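Hemari bench notebook
Entry 52 - memory errors and old paste
Written by: Melur Gunawan
Read by: Irfan Chong, Puspita Mangundap

I continue from the last entry, where I stopped with the machine that passes the memory test in the morning and fails in the afternoon. Irfan wrote a comment in the margin that I should exchange the power supply first. I did it, and the fault is the same, so please consider this question closed for now. The old power supply is back in its place. The spare went back to the shelf with its label.

What I knew at the start of today:
- the errors come at different addresses, not always the same
- they come sooner when the room is warm
- the machine does not beep at start, and all memory is reported in the setup screen
- the disk is healthy, I read it two times from beginning to end

Sugeng believes that the modules themselves are bad. I was not sure. When a module is really bad I normally see the same addresses again and again, or at least addresses which are near to each other. Here the list looks like somebody threw rice on the floor. For this reason I wanted to look at the contacts and the slots before we order anything from Setiawan. Their delivery is slow and the last order had the wrong type in it.

Cleaning

I took the side panel off and removed the dust with the soft brush and the small vacuum, holding the fan with one finger so that it does not spin. The dust was the sticky kind, as we get from offices near a kitchen. Then I wiped the gold contacts of every module with alcohol and a cloth without fibers. The cloth became a little brown. I do not use the pencil eraser any more. Intan showed me under the magnifier what it does to the gold, and also the crumbs fall into the slot, where they are difficult to get out.

For the slots I used dry air only, short pushes, with the can held straight up. One time last year I held it upside down and made a white frost on the board, and I waited half a day before I had the courage to switch it on.

After the cleaning I started the test again with all modules in. First error after two hours. Before the cleaning it was less than one hour. It is better, but it is not repaired.

One module at a time

The next step is the boring one. Take everything out, leave a single module, run the test, write the result, move the same module to the next slot, run again. Then the next module. I made a table on paper with the slots on top and the modules at the side, and each module has a small number in pencil on its sticker. Please do not rub the numbers away, the results mean nothing without them.

Some notes for the person who continues:
Push both ends of the module until the clips close by themselves. If you must push the clip with your finger, the module is not completely in. Check the notch before you push. Pull the power cable out of the wall and press the start button once, then touch the bare metal of the case. On these boards a small voltage stays on the slots while the cable is in, also when the machine is switched off.
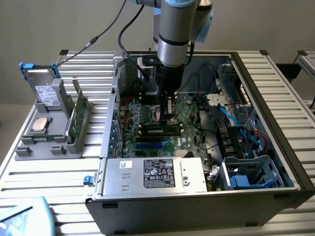
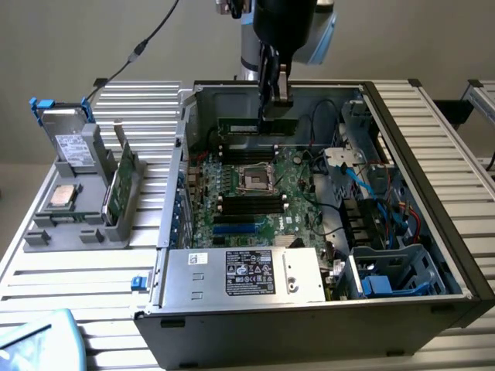 Dell tower on its side, panel off.

Last changed: September 2, 2026, Melur Gunawan

The results from the paper table, in short: every module is good in the slots far from the processor. In the slot nearest to the processor all of them fail, but only when the machine has been running for a long time. So I think that Sugeng is not right about the modules, and I am not completely right about the contacts. It is something with the slot or with the heat near it.

Heat

I put the small probe with tape on the board beside the slot. With the side panel closed it went up to 52 degrees C, with the test running and the fan turning normally. With the panel open and the table fan blowing in from the side it stayed much lower, and the test ran 12 hours without any error. I was surprised by this. I left it running during the night and in the morning the screen was still green.

Then I removed the processor cooler. The paste under it was dry like old chalk, and on one corner there was no paste at all. I cannot say who did this or when, the service sticker is not readable. I cleaned both surfaces with alcohol until the cloth stayed white.

We have two kinds of paste in the drawer, Brillano and Starico. The Starico tube is already open and the first part which comes out is oil, so I pressed this part on paper and threw it away. In the end I used the Brillano. A drop like a grain of rice in the middle, cooler straight down, screws in cross order, each one only a half turn at a time. Puspita prefers to spread the paste with a card. We tried both ways on an old machine last October and could not see any difference on the probe, so everybody can do as he or she likes, only not with the finger.

After new paste, with the panel closed, the place beside the slot is clearly cooler. I did not write the number immediately and later the probe had moved under its tape, so I do not want to put a number here which I do not trust. I will measure again.

Test with panel closed, all modules in: running since lunch, no error until now.

Still open

- Measure beside the slot again, with better tape. The yellow one does not hold when it is warm.
- If the errors come back, look at the solder points behind the first slot with the magnifier. Intan has offered to do it, her eyes are better than mine.
- Irfan, the budget line for spare modules is 400 and it is not touched yet. I suggest to keep it like this until the long test is finished.
- The can of dry air is almost empty.
- Cooler screws: one has a damaged head. I put it back in, it still holds, but next time it needs a new one.

Comment from Puspita: the fan on this model has also a speed setting in the setup screen, under power. Did you look at it?

Not yet. I will look when the test is finished, I do not want to stop it now.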